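# Pekano plug-in circuit tester: four months of use

I bought the Pekano in August, when we started going through the outlets in our house in Zilidthorpe before getting quotes for a rewire. It is a plug-in tester with three lights and a GFCI button. You push it into an outlet, read the lights against the chart printed on the body, and move on.

Setup is nothing. There are no batteries, and the only thing to learn is the chart. The lettering on it is small, and I ended up copying it onto a card in larger print. The lights are bright enough to read in a sunny room. The prongs are stiff and fit tightly, even in older outlets where lamp plugs tend to sag.

It flagged an open ground on 4 outlets, all on the same run. An electrician later confirmed every one of them with a meter. It also showed hot and neutral reversed on the outlet behind the dryer, and that was right too.
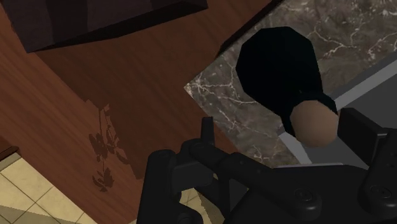 *Wood floor and marble counter.*

The GFCI button works, but it needs a firm press. Twice I thought the outlet had failed when I had just not pushed hard enough. It also can't trip a GFCI that has no ground wire, so in an old house you still have to use the test button on the outlet itself. The leaflet says this on the back page, in one line. It should be on the front.

The tester will not tell you about a loose connection, an undersized wire or a bootleg ground. If you expect a full safety check from it, you will be let down. I also own the older Stornomow tester. It gives the same readings, but the lights are dimmer and the case has cracked at the seam. The Siriwan model adds a voltage display, and I didn't think that was worth the extra money for this job.

**Good:** bright lights, tight prongs, no batteries, correct on every outlet we had checked.

**Not so good:** tiny chart, stiff button, thin instructions.

I'd give it 8 out of 10. It lives in the kitchen drawer now and gets used whenever something stops working.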